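Lista de revisión: mesa de juego y cubo de juguetes
Sala pequeña, ludoteca Bronalis
Fecha de la revisión: 2025-01-05
Resultado: apta con observaciones

Se revisan la mesa de madera clara, el cubo blanco de guardar y los juguetes pequeños que se usan en ella. Las sillas y la alfombra van en su propia hoja.
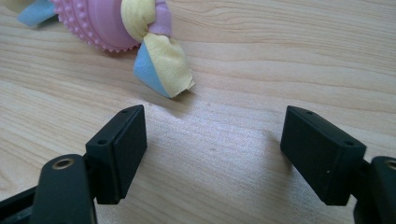
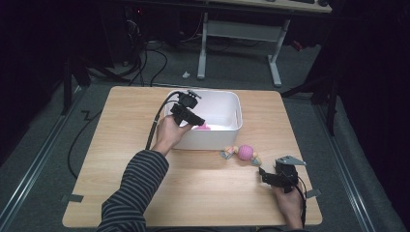
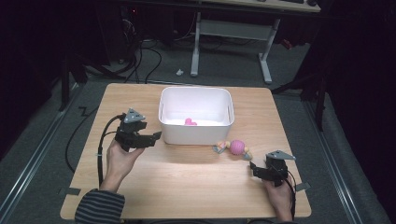
Zoila Cuervo
Responsable de material y revisiones, ludoteca Bronalis

Claves: C = conforme. O = conforme con observación. N = no conforme, se retira. NP = no procede.

1. MESA

1.1 Esquinas redondeadas, sin aristas vivas. C
Comentario: pasada la mano por las cuatro esquinas y por todo el canto inferior.

1.2 Superficie sin astillas ni grietas. C
Comentario: la veta es muy marcada y de lejos puede confundirse con una raya. Comprobar siempre con la yema del dedo, a favor y en contra de la veta.

1.3 Estabilidad. O
Comentario: cojea un poco al apoyarse en un lado. Tanko Oyewole apretó los tornillos de las patas y mejoró, pero no del todo. Pedidos tacos de fieltro nuevos a Brerkell.

1.4 Altura. C
Comentario: 56 cm, medida con cinta desde el suelo. Coincide con la ficha.

1.5 Reflejos sobre el tablero. O
Comentario: la luz deja una zona de brillo en la madera. No es un riesgo, pero ahí cuesta ver las piezas pequeñas y las manchas de pegamento. Al limpiar, mirar el tablero también desde el lado contrario.

1.6 Restos de producto de limpieza. C
Comentario: paño húmedo y jabón neutro. No usar el abrillantador que quedó en el armario de Inga; deja película.

2. CUBO BLANCO

2.1 Borde superior liso, sin rebabas. C
Comentario: es un borde fino. Repasarlo entero, incluida la parte que queda hacia la pared.

2.2 Ranuras de las asas. O
Comentario: hay una ranura alargada en cada lado. La izquierda tenía una rebaba mínima por dentro, lijada en el momento por Dayana Cáceres. Volver a tocarla en la próxima revisión. Falta medir las dos con la galga de dedos, que no apareció.

2.3 Fisuras en las esquinas y en el fondo. C
Comentario: vaciado y mirado a contraluz.

2.4 Limpieza interior. C
Comentario: el interior blanco ayuda, se ve enseguida el polvo. Secar bien el fondo antes de volver a meter nada.

2.5 Vaciado completo antes de guardar. O
Comentario: lo pequeño que queda pegado a la pared delantera casi no se ve desde la silla, porque lo tapa el propio borde. Pasa con la pieza rosa. Mirar desde arriba o inclinar el cubo.

2.6 Apilado. NP
Comentario: solo se usa un cubo en esta mesa.

3. JUGUETES PEQUEÑOS

3.1 Juguete de colores con bola rosa en el centro: uniones. C
Comentario: tirón y giro en los dos extremos. No cede ninguno.

3.2 El mismo juguete: superficie de la bola. O
Comentario: el relieve acumula suciedad. Cepillo blando y agua templada, aclarar y dejar secar sobre un paño. No sirve solo la toallita.

3.3 El mismo juguete: extremos y piezas de tonos pastel. C
Comentario: sin grietas ni bordes cortantes. Color firme al frotar con paño blanco húmedo.

3.4 Pieza rosa pequeña: tamaño. O
Comentario: pendiente de pasar por el cilindro de piezas pequeñas, que está prestado a la sede de Polline. Hasta entonces no se usa con menores de tres años.

3.5 Pieza rosa pequeña: estado. C
Comentario: entera, sin mordiscos.

3.6 Etiquetado o ficha de origen. N
Comentario: no hay ficha de la pieza rosa en la carpeta. Yesenia Huamán la busca en las facturas de abril. Se retira a la caja de pendientes al terminar esta hoja.

4. RECOGIDA Y PASO

4.1 Juguetes dentro del cubo al acabar la sesión. O
Comentario: no vale dejarlos al pie del cubo. En el tablero ruedan, y del tablero van al suelo.

4.2 Cubo apoyado por completo en la mesa, lejos del canto. C

4.3 Paso libre detrás de las sillas. C
Comentario: 70 cm hasta la estantería con las sillas ocupadas.

PENDIENTE

Tacos de fieltro para las patas (Tanko)
Galga de dedos: encontrarla o comprar otra (Zoila)
Recuperar el cilindro de Polline (Dayana)
Ficha de la pieza rosa (Yesenia). Si no aparece en 48 horas, baja definitiva.

Nota de Cameron Mahuika, coordinación: conforme con la hoja. El punto 1.3 pasa también a la lista de mantenimiento general. Los tacos se cambian en las cuatro patas a la vez, aunque solo falle uno.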